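About Duvance

Small outfit, one long room above the Pakgate units in Brunmont. We try out grippers, arms, cameras and controllers so that people buying them don't have to guess. That's the whole business really.

Started with 3 of us and a borrowed bench. Now 9, plus whoever is in for the month. Still not enough sockets.

What we do

You tell us what you need picked up, moved, poured, stacked, lidded. We put two or more grippers on the same arm, same job, same table, and run them till we've got numbers worth sending. Last year that came to 2,612 logged picks on kitchen items alone. Knobs, handles, rims, soft fruit. Mostly the stuff that slips.

Not tied to any maker. No commission, no discounts taken. If a cheap two-finger gripper does your job we say so, and it often does.

Kitchen items are where most of our enquiries come from at the moment. Lids are the awkward ones: small knob, wide rim, and the angle matters more than the grip force. Camera placement matters too, glass throws reflections and some depth cameras simply lose it.
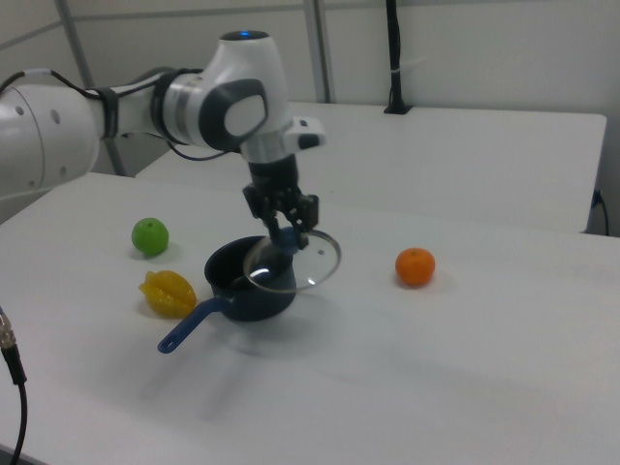
Abubakari wrote to us in March that we should be scoring the release as well as the grab, as half the grippers on the market hold beautifully and then let go like a door slamming. Fair point. Release is now on every score sheet, and we re-ran 16 of the older comparisions to add it in.

How it works

Send a list and, if you can, the actual objects. We quote by the day. Most jobs take under a week of bench time, controllers take longer because of set-up. You get the log, the video and a short write-up in plain words. Failures included, they're the useful bit.

You can come and watch. Mornings best, we're usually re-cabling after lunch.

What we don't do

Welding cells, anything over bench size, anything with food going out to real customers. We don't sell arms or fit them. We can pass you on to poeple who do.

Getting here

Side door at Pakgate, up the stairs, buzzer marked Duvance. Goods lift for anything heavy, ring first. Parking at the back until 6pm.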